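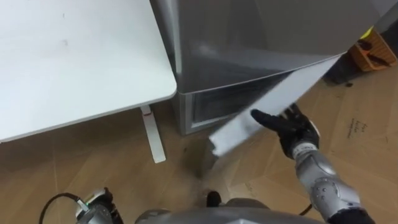
Measuring Floors in Old Buildings: A Conversation with Chandrasekhar Gounder

Chandrasekhar Gounder has spent most of his working life measuring how far floors are from flat. He trained as a structural engineer, moved into survey work, and now runs the building measurement side of Narnberg, a small practice that takes on conversions of mills, schools and warehouses. I spoke with him by phone while he was finishing the report on the Sumcombe building, a former grain store put up in 1871 and now being divided into offices and apartments.

I asked him first to separate two words that clients tend to use interchangeably. "Flat and level are different properties," he said. "A ramp can be perfectly flat. A floor can be level on average, corner to corner, and have a dip in the middle that makes a cabinet door swing open. If the client tells me the floor is bad, I need to know which of the two they mean before I quote for anything."

Levelness is reported as a difference in height between stated points. Flatness is reported as a gap under a straightedge, or as a statistic calculated from a line of readings. Gounder prefers to give both, with the raw readings attached as a table. "The summary figure goes in the contract. The table is what the flooring installer needs, and it is usually the thing that gets left out when the report is forwarded."

At Sumcombe the upper floors are timber joists spanning between brick walls and a central line of iron columns. The survey was done on a grid, with readings at 300 mm spacing in the rooms due to receive rigid flooring and a wider spacing elsewhere. The instrument was an optical level with a staff, backed up by a laser scan of the whole story. I asked why he had used both.

"The scanner gives you coverage. It also gives you noise, and on a dark varnished board the noise is worse. The optical level gives you few points, but I trust each one. Where the two disagree I go back with the level." On this job they disagreed mainly near the windows, where the boards had been sanded repeatedly and were more reflective.

The pattern in the readings was ordinary for the type. The floors were high at the walls and at the column line and low at midspan, which is what long-term creep in loaded timber produces. The exception was a bay on the north side, where the low point sat close to the wall. Gounder's first assumption was decay at the joist ends, and he asked for two boards to be lifted.

"The joist ends were sound," he said. "Someone had replaced the wall plate and set it low, then packed some of the joists and left the others. The packing had compressed. It's a repair problem, and it is stable, but the readings alone would never have told me that. A survey gives you shape. It doesn't give you cause."

Feng-yi Yau, the project architect, joined the second half of the call. Her concern was what to do with the shape once it had been measured. The usual options are to pour a leveling compound, to fix tapered timber strips to the joists, or to leave the floor alone and adjust whatever stands on it. Compound was ruled out early for the upper stories on grounds of weight.

"Each room got its own decision," Yau said. "In the offices we left the boards as they are and specified furniture with adjustable feet. In the apartment kitchens we lifted the boards and put in tapered strips, because a run of base cabinets with a continuous counter shows everything."

Doors were the part she would plan differently. Once a floor is raised, every threshold on that story changes, and so does the height of the top stair. At Sumcombe the stair could not be altered, so the strips had to run out to nothing before the landing. The transition falls inside the hallway of each apartment. It is within the tolerance they agreed on, but Yau would have preferred to hide it under a door.

I asked Gounder what he would want a building owner to record between surveys. He suggested a small number of fixed points, marked with brass pins, and a single benchmark on masonry that isn't expected to move. Readings should be taken in the same season each time. Timber floors change with humidity, and a set taken in October will not compare well with one taken after months of heating.

"Write down what was in the room as well," he said. "If there was a full bookcase against the wall the first time and it's gone the second time, you have measured the bookcase."

The strips on the top story are still to be fitted. Gounder will repeat the grid in the kitchens after the boards go back down, and the two sets of readings will be issued together with the final report.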